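4.2 Packing soft and trailing items

We were fond of the cable task from the start, perhaps because it gave us so much trouble. A rigid object goes into a box and stays where you let go of it, but a computer mouse brings its cable along, and the cable has ideas of its own! In the Orkthorpe setup, two arms work over a cloth spread on the floor, with an open cardboard box between them (Figure 3). We collected 400 demonstrations by teleoperation, 80 of them with the cable started in a deliberately awkward heap, and trained the Custlow policy on the full set.

Each policy was then given 100 trials. We counted a trial as a full success only when both the mouse and the whole cable ended up inside the walls of the box, and as a partial success when any loop was left hanging over the rim. Partial successes were by far the more common kind of miss, and we spent many a long afternoon arguing over how strict to be with them.

Figure 3. Mouse and cable in the box, with a little of the cable over the left rim and both grippers close by.

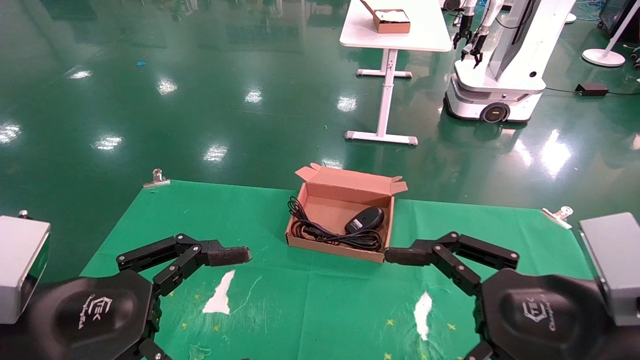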